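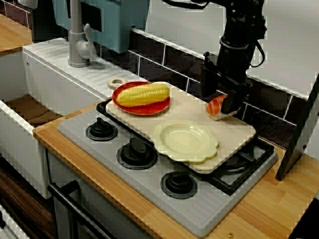
Toy nigiri over the cutting board, with a plate of corn on one side and an empty scalloped plate in front.

Is Sushi Always Raw Fish?

Ask a grown-up what sushi is and you may hear "raw fish." Don't believe it so fast. Plenty of people say it, and it's wrong.

The word sushi is about the rice. Cooks mix cooked rice with vinegar, sugar and salt, so it tastes a little sour and a little sweet. Put cooked shrimp, egg or cucumber with that rice and you still have sushi. Raw fish with no rice has its own name: sashimi.

The kind in the toy kitchen is called nigiri. It has a white block of rice with a slice of fish lying over it. The orange slice with white stripes is meant to be salmon. Did the toy maker paint on those stripes to make it pretty? No. Real salmon has them too. The white lines are bands of fat and other soft tissue between the layers of muscle.

What about the corn?

The toy corn has bumps in rows, and I was ready to call that lazy. Real plants are messy, aren't they? So I peeled a real ear and looked. Rows! They weren't perfect, but they were rows. Each bump on a real ear is a kernel, and each kernel is a seed. Count the rows on your next ear. You will nearly always get an even number, such as 14 or 16. Don't take my word for it. Count.

The green tips are harder to defend. A real ear grows wrapped in green leaves called a husk, so perhaps that is where the green comes from. But peel the husk off and the ear underneath isn't usually green at the ends. I'd give the toy half a point.

Is that a good place for a cutting board?

The board is lying across the stove, right over part of the black grate. On a toy stove, fine. On a real one, never. A burner can stay hot long after it is turned off, and you can't always tell by looking. A cutting board belongs on a flat counter, and a grown-up should be nearby if there is a real knife.

Try it yourself

Pick one toy food from your own play kitchen and find the real thing at home or at the store. Write down two things the toy gets right and one thing it gets wrong. If you can't find anything wrong, look again.

Written by Marin Mladenović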